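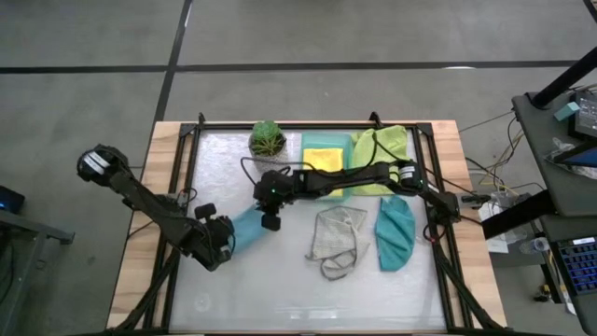 My sister-in-law says a peace vigil that happens every month and never ends a war is just a standing appointment. She said this over potato salad, so I have had some time to think about my answer.

I've been going to the one outside the recruiting office on Gandik Street for 9 years. I have not ended a war. I'd like that on the record before anyone else brings it up.

What we do: we stand on the public sidewalk from noon to one with signs. The office is open. They know us. One of the sergeants used to wave, then he got transferred, and the new one does a sort of nod that could also be a neck problem.

The signs are a whole subject. Mine says "Ask about the other 7 years." Hardly any driver can read it at speed, and the ones stuck at the light roll down the window and say "what other seven years."

Which I have come to consider a feature. The enlistment contract is commonly eight years total. People hear "four years active" and stop listening, which I also do when someone reads me a contract. The rest is usually reserve time, and you can be called back in it.

Yes, eight minus four isn't seven. The sign dates from a conversation with a kid who'd been told he could "try it for a year." I've been correcting the math out loud since. A new sign would take me twenty minutes and I have had 9 years.

People assume we're there to yell at soldiers. We're mostly there with leaflets. Half of the regulars wore the uniform and got out, one of them by way of a conscientious objector application that ran to 148 pages with the attachments. He carries it in a binder. It is heavier than his sign.

I've read the binder. Most of it is other people swearing he's sincere. His old shop teacher wrote three pages. There's a statement from a landlord. I'm not sure my landlord would testify that I'm sincere about rent.

The part that stayed with me is the interview. A chaplain asks what you believe, an investigating officer asks what you believe, somebody with a mental health title asks how you're sleeping since you started believing it. Then you go back to work and wait.

And while you wait, you're still in. Still on the duty roster, still eating lunch with people who know exactly what you filed. He says the lunches were worse than the interviews.

You can't get CO status by objecting to one particular war, by the way. It has to be all of them. I find this interesting, as a rule, given that no one ever had to be in favor of all of them to sign up.

Back to the sidewalk. There was a stretch when our group wanted a proper name. We had a meeting about it. The meeting lasted longer than some ceasefires. We came out of it still called "the Gandik Street vigil," with a subcommittee.

Somebody suggested we get organized on Ellideo, where we now have a channel for announcements, a channel for rides, and a channel where two men I otherwise respect have been arguing about the Spanish Civil War since November.

Turnout, since people ask. A good month is 36. A bad month is 3, and one of those is waiting for the bus.

I count the bus guy. He's read every leaflet we've ever printed and found a typo in most of them. "Conscience" with no second c got past four of us.

The leaflet itself is dull on purpose. Phone number for a GI rights hotline. A line saying a promise from a recruiter isn't a promise unless it's in the written agreement. A line about the delayed entry program and how to ask to be released from it before you ship. That's most of one side. The other side is the same thing in Spanish.

That delayed entry line is the one that gets used. Kids sign in the fall, change their minds by spring, and have been told something terrible will happen if they don't show up. I've watched a mother read that paragraph standing in the parking lot, then fold it up very small and put it in her phone case.

I have no idea what she did with it. You don't get to know. You hand over the paper and they walk to their car.

The reading group is a separate thing, also mine, also under-attended. We meet in the back of the Pullo cafe at seven. We did sailors refusing orders, then draft resisters' letters, and now we're on the coffeehouses that opened near bases in the sixties. Everyone agrees they sound more fun than we are.

The cafe lets us have the table as long as each person buys something. A movement runs on its stomach, or in our case one shared scone.

So, to my sister-in-law, who reads these and pretends not to: yes, it's a standing appointment. So is the recruiting office. They're open five days a week and have a better banner.

Next vigil is noon as usual, Gandik Street, by the mailbox. Bring a hat. I have spare signs, including one that says "Honk for Peace," which we've retired because of the dentist next door, but you can hold it with the words facing in.

Someone just asked in the replies whether the seven will be fixed by then. It's on the subcommittee's list.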